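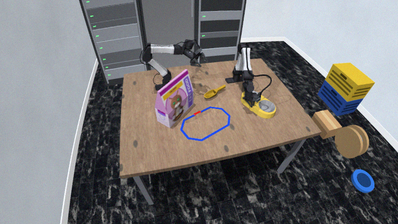 December 6, 2025 – Feeder task, sim build Caverness. Right arm faulted on force limit again, run 632 of the batch. Left arm was clear of it, gripper pointing down near the cabinets, while the right gripper hung low over the yellow feeder. Logged wrist force hit the cap of 500 and the controller latched. Reset by hand, same fault three runs later.

Notebooks > Primo > Fault log

Andri suspects the bowl collision mesh. I suspect the approach height, changed in July and never re-checked. Crumbs ruled out – contact log lists none.

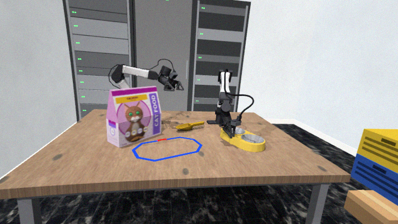

Right gripper at the rim of the left bowl, octagon empty.

Feven to rerun with the old height, nothing else changed. No transfer to the real arms until Roswitha signs off.

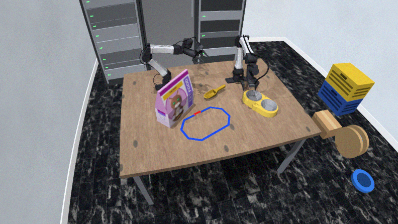
Does the latch clear on a soft reset?
Only the left arm's does. The right needs a full controller restart.

2 comments · 3 shares
Back to top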